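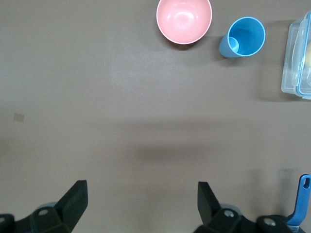 Why do bowls, cups and food containers have such different shapes?

Most kitchen tableware is built from a few simple shapes. Each shape is suited to a certain task. The pages of the Bisville Kitchen Science series look at one group of objects at a time. This page covers open bowls, cups and food storage containers.

The bowl

A bowl is wide and shallow. A spoon can reach every part of the inside, and there are no corners where food can collect. A small cereal bowl may hold 300 milliliters of milk and cereal before it reaches the rim. A mixing bowl is larger and usually deeper.

The cup

A cup is narrow and tall compared with a bowl. The small opening means that less of the drink touches the air, so a warm drink cools more slowly.

Many cups taper. To taper means to get narrower toward one end. The light blue cup on the table tapers toward its base. Tapered cups of the same size can be stacked one inside another. A straight-sided cup cannot do this -- its base is as wide as its opening.

The rim

Run a clean finger along the top edge of a plastic cup. On many cups the edge is slightly thicker than the wall. This band is the rim. It stiffens the opening and makes the edge smoother to drink from.

The container

A storage container has to fit on a shelf beside other containers. Round containers leave gaps between them. Rectangular ones leave very little. The corners are often rounded, as they are on the clear container at the right, and this makes them easier to wash.

Clear plastic lets you check what is inside without removing the lid.

Try it: which holds more?

You need a bowl, a cup, a measuring jug and water. Work beside the sink.

Fill the cup to 1 centimeter below the rim. Pour the water into the jug and write down the number. Do the same with the bowl. Repeat the test 3 times for each object and compare the results.

A tall object often looks as if it holds more than a wide one. Write down your guess before you measure -- then check it.

Words to know

Capacity: the amount a container can hold.
Taper: to become narrower toward one end.
Rim: the top edge of an open container.

Bisville Kitchen Science | Contact us | Copyright Nostberg Learning | Back to top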